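Griro Community Help › Laundry and Fabric Care

Folding thin orange shirts on a smooth white table
Posted by pretden_fold, February 23, 2022

I fold event shirts on a white table in a room with a drinks display behind it. The shirts are thin and slide on the tabletop, so the rectangle spreads before I can stack it. Current method is sleeves in, then halves, then halves again.

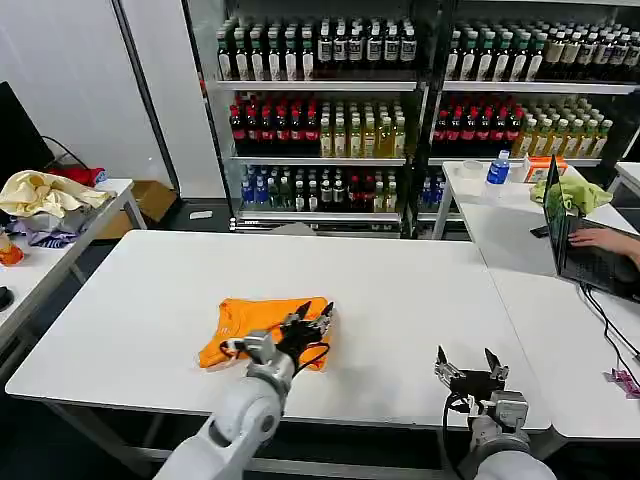

Orange fabric on the white table, drinks on the shelves behind.
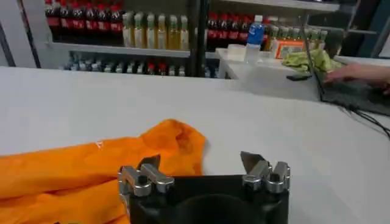

What finished width should I fold to if the shirts have to go upright in a bin 295 mm wide?

ziltis_user4
Fold to 270 mm. A bin 295 mm wide then leaves 25 mm in total, enough for the fabric to relax a little. Measure across the widest part of the fold — usually the sleeve line — and cut a piece of stiff card to that width as a template. Lay the card below the collar, bring both sides over it, slide it out, then fold from the hem up.

vidal_200
Just roll them. Takes less time.

griro_linens
Rolling works but the print ends up hidden. For the sliding, put a cotton towel under the shirt, flat, no wrinkles. Smooth each fold from the center outward with the side of the hand before making the next one. I stack 14 at most before moving them to the bin — taller piles of thin fabric lean. Fold height depends on bin depth, which you didn't give.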